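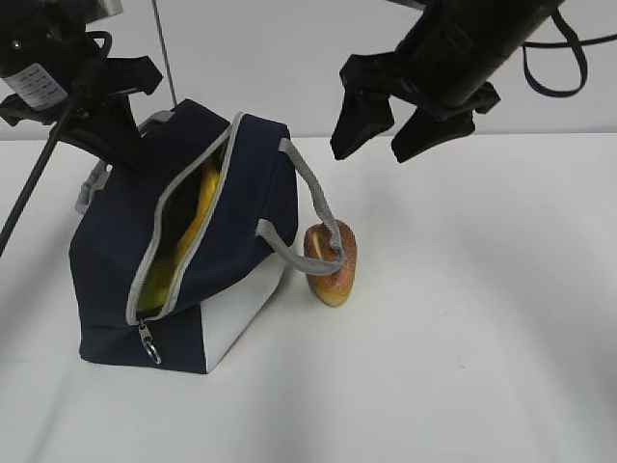

Drenham, 16th January

## 4. Setting Up the Lunch Bag Chore

Welcome to section 4, and well done on getting the arms calibrated! If you skipped ahead (we know people do), please go back and finish section 3 first, including the emergency stop check. Your Zistix station will happily run a chore with a badly zeroed wrist, and it will do that chore badly.

People ask us at every open day whether a machine can pack a child's lunch yet. Our answer is "sort of, on a good morning, with you standing by." At our Prinham shop we logged 1,384 tries at the full bag chore, and 617 of them finished with no help from a person. That is a good deal better than we were doing before the Abbasi update, and it's still a long way from something you could leave running while you look for your shoes. Please set your hopes accordingly and you'll have a nice time with it.

### 4.1 Before you start

You will need a soft bag with a zipper and a pull ring big enough for a fingertip to hook, plus a food item or two. A banana and a bread roll are a good first pair. Soft food is forgiving of a slightly late release, though it does bruise, so don't plan on eating it after a long afternoon of practice.

1. Wipe down the tabletop and let it dry.
2. Set the bag between the two arms, where both grippers can reach the zipper without either arm stretching straight.
3. Run the zipper up and down by hand a few times. If it snags for you, it will snag for the robot, and you should pick another bag.
4. Lay the handles out to the sides. A handle lying over the opening is the most common cause of a stopped run, and a roll sitting under a handle tends to get dragged along with it.
5. Check where each arm's cable hangs. It should have enough slack for the wrist to turn fully and should never be under the bag.

> **Caution:** Keep your own fingers away from the zipper while the arms are powered. Press Pause before you straighten anything, even if it's only a little tug on a handle.

### 4.2 Checking the wrist view

Hard items are worth practicing separately. Molded plastic is a good test for the fingers, and a hard one for the wrist camera, because a pale, smooth surface so close to the lens can wash out to white under a bright light. Look for something on the part that still reads clearly, such as a slot or a raised edge, and make sure you can see where both fingertips touch. Turn your lamp down or swing it to one side until you can. Siham Salem, who wrote most of our lighting notes, likes to bounce her lamp off the wall.

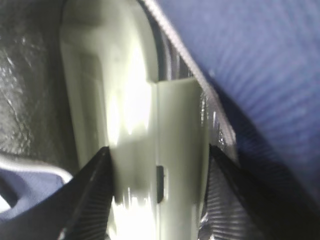 ### 4.3 Teaching the zipper

Now for the fiddly bit, and please be patient with yourself here. You and I close a zipper without thinking, with one hand holding the cloth and the other pulling, and we shift our grip as the fabric gives. The station has to be shown both jobs.

1. Stand the bag upright with the zipper facing front.
2. Guide the left gripper to the side of the bag and close it on a fold of fabric at mid-height. Use the Soft setting.
3. Bring the right gripper in from above and hook the pull ring.
4. Lift the ring gently before you start any pull. You want the ring clear of the fabric, with the base of the bag still on the table.

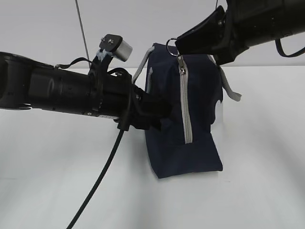 *Fig. 4-3. Left gripper at the side of the bag, right gripper holding the pull ring.*

5. Press Record and move the right arm slowly along the line of the zipper.
6. Stop the recording before you let go of the ring.

**Note:** If the bag leans or creeps, your left grip is probably too high. Go lower and try again. Some bags simply have no stiffness in them, and a folded dish towel inside helps more than any setting we've found.

You may also prefer to start with both grippers over the top of the bag. It leaves less room between the fingers, so cut the speed to 9 on the dial, and watch the handles as the arms come in.
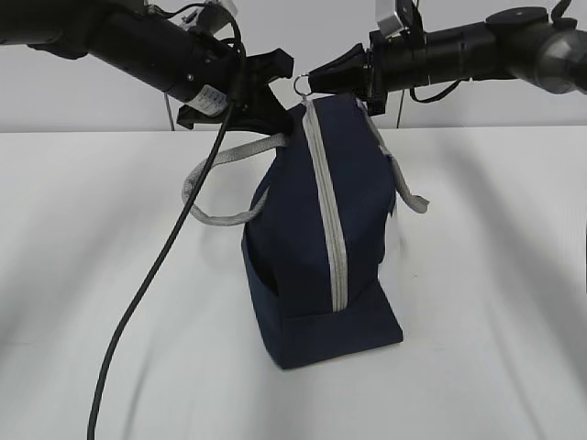

*Fig. 4-4. Both arms reaching in over the upright bag.*

### 4.4 If the run stops

- **"Ring lost":** Pause, stand the ring up by hand, and resume from step 3.
- **"Load high":** Something is caught. Check for fabric in the zipper teeth, then look for a handle around a finger.
- **"View poor":** Go back to 4.2 and move your lamp.

Save your recording under a new name each time you change bags. A lesson learned on one bag rarely carries over to the next without some fresh practice, and we hope to have better news on that in the February release. Unpacking is covered in section 5.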